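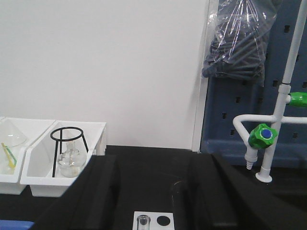

Fitting out a wet bench: Saoirse Coughlan on taps, pegboard and storage

Saoirse Coughlan has managed the teaching laboratories at Nernmont for four years. The last refit covered 18 benches, and she wrote the services specification herself.

"People start with the bench top. I start with the water," she says. Her preference is a bench-mounted column with a flanged base and side outlets, each with its own valve. "The nozzle should be serrated. A smooth spout will not hold tubing under pressure, and you end up with a clamp on everything."

Handle colour is fixed in her specification: green for water, on every bench. "I don't want students reading a label with wet gloves."

The blue pegboard was a later addition. Her colleague Italo Vitale had asked for wall cupboards, but the doors would have fouled the pipework. "Slotted panel takes hooks at any height. Light items go up in clear bags, so you can identify the contents without opening them."

Loose stock goes in white plastic bins on the black bench top. Coughlan keeps these at the opposite end from the taps – a rule carried over from her previous post at Nosmont, where 17 boxes of filter paper were lost to a split hose.

Asked what she would change, she names the clearance behind the column. "Another few centimetres. You need to get a spanner in there, and a cloth."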